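Shared 44 times | Comments (0)

3.2 Floor covering and sampling positions

The second part of the study concerns the retention and release of settled dust in low-pile carpet under ordinary indoor use. Section 3.1 dealt with hard flooring, where removal by dry suction is close to complete and the remaining mass can be collected with a damp wipe. Carpet doesn't permit either assumption. Part of the dust stays near the fiber tips and is available to shoes, rolling furniture and air movement, while part migrates toward the backing and is no longer reached by a normal cleaning pass. We refer to these as the accessible and the held fraction.

The test room at the Xavier building has a gray low-pile carpet (Figure 4). The installation record lists a synthetic pile glued directly to the screed, without an underlay. Sampling squares were marked at the corners with Goro cloth tape and numbered from the door inward. Squares in the main walking line between the door and the window wall were classed as traffic squares, those next to furniture as edge squares, and the remainder as open squares. The classification was made by Savita Lodhi before any dust mass was known and wasn't changed afterward.

Figure 4. Gray low-pile carpet, test room, Xavier building. 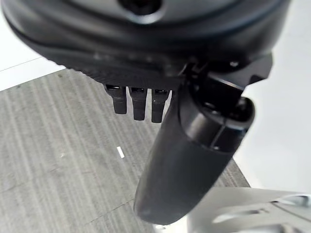 Each square was vacuumed with a Braka upright cleaner fitted with a weighed filter bag. A single pass consisted of one forward and one return stroke at walking speed, guided by a wooden batten laid along the edge of the square. The first two passes were taken to represent the accessible fraction. Passes three through six were collected in a second bag and assigned to the held fraction. Passes beyond the sixth gave masses within the weighing error of the bag and were dropped from the protocol after the pilot round. The bags were conditioned overnight in the weighing room before and after use. Bags that had been folded during transport were rejected, as the folding released fine material at the seam.

The direction of the stroke turned out to matter more than we had expected from the pilot. Low-pile carpet is often treated as having no direction, and to the eye the surface changes little when it is brushed one way or the other. The collected mass was nevertheless higher when the forward stroke ran against the lay of the pile. In the final protocol the lay was determined for each square by rolling a short plastic rod over the surface and noting the direction of lower resistance, and all forward strokes were made against it.

3.3 Distribution of settled dust

The total mass recovered over the June round was 269 g. The traffic squares contributed the largest share, although they received the same routine cleaning as the rest of the room. The edge squares had the lowest accessible fraction and the highest held fraction. Lalit Bansal repeated the edge squares with a narrow nozzle to check whether the wide cleaner head had simply been lifted by the furniture legs. The ranking of the three classes remained the same, but the difference between edge and open squares became smaller. The values in Table 5 are those obtained with the wide head, so that all classes can be compared on the same basis.

Color was recorded as a secondary variable. Visual soiling is the usual trigger for cleaning in offices and study rooms, and mid-gray carpet is commonly chosen for its tolerance of it. Reflectance readings were taken at the center of each square before the first pass and after the last one. Correlation between the change in reflectance and the mass collected was weak in the open squares and absent in the edge squares. On a gray surface, therefore, appearance is a poor guide to the dust load. A similar result may not hold for pale carpet, where even small amounts of dark material alter the reading.

Wear was estimated separately. A door counter logged over 4000 entries between the installation of the markers and the final round. Pile height was measured with a dial gauge on a flat foot loaded with 100 g. The loss of height in the traffic squares was small and uneven, with the lowest readings just inside the door, where people turn. We found no evidence that this degree of flattening altered the held fraction, though the measurement would probably miss an effect confined to the first meter.
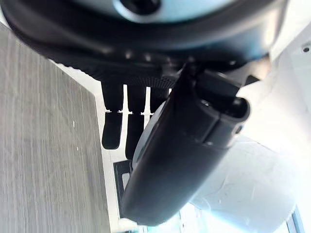

Can the held fraction be reduced by vacuuming the same carpet more often?

Only to a limited extent. More frequent cleaning lowers the accessible fraction and so slows the supply of new material to the base of the pile, but dust already near the backing is largely unaffected by dry suction. In the squares cleaned daily, the held fraction fell during the first part of the round and then stayed level until the end. Hot water extraction removed more of it in a side trial on two open squares, at the cost of a long drying time and some lifting of the marker tape.

Two limits of the data should be stated. The room was heated throughout the round, and the relative humidity stayed within a narrow band, so the results don't cover damp conditions in which fine dust may bind to the fiber. The squares were also cleaned by the same two operators, and operator effects can't be separated from those of the cleaner head. Both points are taken up in Section 4.

Bravari Papers in Building Maintenance | Contact the editors | Copyright held by the authors | Back to top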